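How many grasp demos before I mix in new objects?

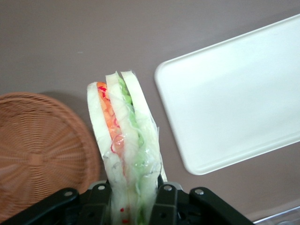 I'm collecting teleop demos for a pick-and-place policy and I'm having way too much fun with it. The task is food items, with a basket and a tray on the table, and I'm recording from the wrist camera only. So far I have 222 episodes, nearly all with wrapped sandwiches. Should I keep going until that's solid, or start swapping in other stuff now? Plastic wrap is my big worry — the highlights change with every little turn of the wrist.
Solomiia Kostiuk

Valentyna Hnatiuk
Swap now! I waited too long on my first set and had to redo most of it. My current one is 3,570 episodes, and the best jump I ever got came from moving the basket and tray between takes and changing the lamp, well before I had "enough" of any one item. For the wrap, go in from different angles and keep the takes where you miss and regrasp, as long as you end with a good hold. Tag them so you can filter later. And slow down right before the fingers close. Jerky closes get learned too, ask me how I know!

Kravchuk
what she said. also check your gripper width is being logged, mine wasn't for 2 whole evenings

Ustero
I'd add a second camera. Wrist only is fine up close but you lose the tray on the way over. Not sure how much it helps with sandwiches, I do socks.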